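## 4. Setting up the desk (the part I get asked about most)

I've now done this in two apartments and at my sister's place, so these are the steps I'd follow if I were starting over on a Wednesday night with a tired back.

1. Wipe the desktop down and let it dry all the way. I was impatient the first time and ended up with a damp patch under my Tirnon mat for days!
2. Unroll the mat and leave it upside down overnight. Mine had a curl at both ends that drove me nuts (heavy cookbooks help).
3. Flip it over and line up the long edge with the front of the desk. Leave the back strip bare, you'll want it for the lamp and the tissues.
4. Put the lamp in a back corner, on whichever side is closest to your outlet. I write with my right hand, so left works great for me.

> **Caution:** Unplug the lamp before you bend the arm or move the base. Let the shade cool, too. I have a small scar and I'm not proud of it.

5. Run the cord off the side of the desk, never across the mat.
6. Tissue box at the back, near the middle. A dark one hides dust less than you'd hope, but I love how it looks.
7. Pick one shallow bowl for keys and change and stick with it. Chantal Cormier talked me out of a second bowl and she was right, the second one just fills up with receipts.

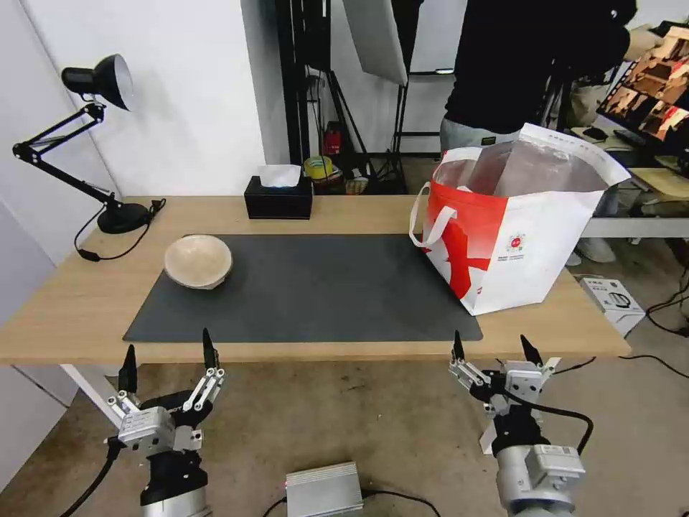
8. Shopping bags get unpacked the same day, liner and all. I'm strict about this one now, after a bag of yarn sat on my desk until June and I basically worked around it like furniture.

**Note:** If the bag has rope handles, keep it! Fold it flat and slide it behind the bookcase. I had 13 back there at last check, and Darcy MacPherson takes the extras for gift wrapping.

9. Sit down, switch on the lamp, and look for glare before you call it finished.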